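4.3 Fitting and upkeep of the grip pads

The two hand-held grippers used for the household recordings share one design. Each has a pair of jaws driven through a pivoted linkage, and each jaw carries a soft pad on its inner face. The pads are the only parts that touch the objects, and they were also the parts that gave us most of the trouble described in Section 3.2. This section sets out how the pads are fitted, how they are checked between sessions and what was changed during August.

The pads are cast in moulds supplied by Bickerstaff and are held to the jaw plates by adhesive film, with a shallow lip at the upper end to stop them creeping. In the first version there was no lip. Under a steady squeeze the pad slid towards the tip of the jaw, and after a long session the tip could be bare metal on one side and doubled rubber on the other. The operator does not feel this through the handle. It shows up later, when the recorded jaw opening for a known object no longer agrees with the opening measured on the bench.

Fitting a new pad takes one person and a clean table. The old pad is peeled away from the lower end, and the film that stays behind is rolled off with a thumb. Scrapers were tried and given up, as they marked the plate and the marks printed through into the next pad. The plate is wiped with alcohol and left to dry. The new pad is set against the lip first and then pressed down along its length. The jaws are closed on a flat block and left under an elastic band overnight. Pads used the same day that they were fitted came off early in most cases, and we no longer allow it.

The pivots are checked at the same time. Each screw is backed off until the linkage moves under its own weight, then turned in until the side play has just gone. Thread lock is used on the outer screws only. If all of them are locked, a worn bush cannot be changed without heat, and the pads do not survive the heat. Dust from textiles collects behind the outer plates and is brushed out through the openings in them. We do not oil the linkage. Oil found its way to the pads within a few sessions, and smooth packaging then slipped at grips that had held before.

After each refit the zero point is set again. The jaws are closed with no object between them, the opening is stored as zero, and a gauge block is gripped at low, middle and full squeeze. A gripper is passed if the three readings agree within 2 mm. If they do not, the pads are inspected before any change is made to the stored values. On two occasions the cause was a loose pivot, and setting a new zero would only have hidden it.

The gripping test uses thin and yielding items, as hard boxes are held well even by worn pads. Figure 6 shows the pair in use in one of the homes, with a crumpled clear plastic package between the blue pads of the left gripper and a scouring sponge in the right. The plastic tests the grip of the pad surface, and the sponge tests whether the jaws stay parallel when the load on them is uneven. A sponge held by jaws that are out of line tends to turn about its short side. 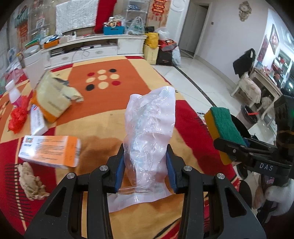

Figure 6. Thin packaging and a sponge held in the two grippers.

Ruan Engelbrecht, commenting on a draft of this section, objected that a sponge is a poor test of alignment, and that a foam block of known stiffness would give the same answer every time. He also asked whether the fixed interval for changing pads was justified, given that pads used mostly on cartons seemed to him to last far longer than those used on cloth. We accept the first point and have added a foam block to the bench check. The sponge stays in the home test.

On the second point the records are thin. Pads are at present changed after 200 grips on textiles or at the first sign of lifting at the lower end, whichever comes first. The log kept under the Lulum project does not separate cartons from other hard objects, so a longer interval for those cannot be drawn from it. The pads from Tallov, which are stiffer, were fitted to one gripper for a short trial and taken off again – they held well but left dents in soft packs. All sessions after Aug 31, 2021 were recorded with the lipped pads on both grippers.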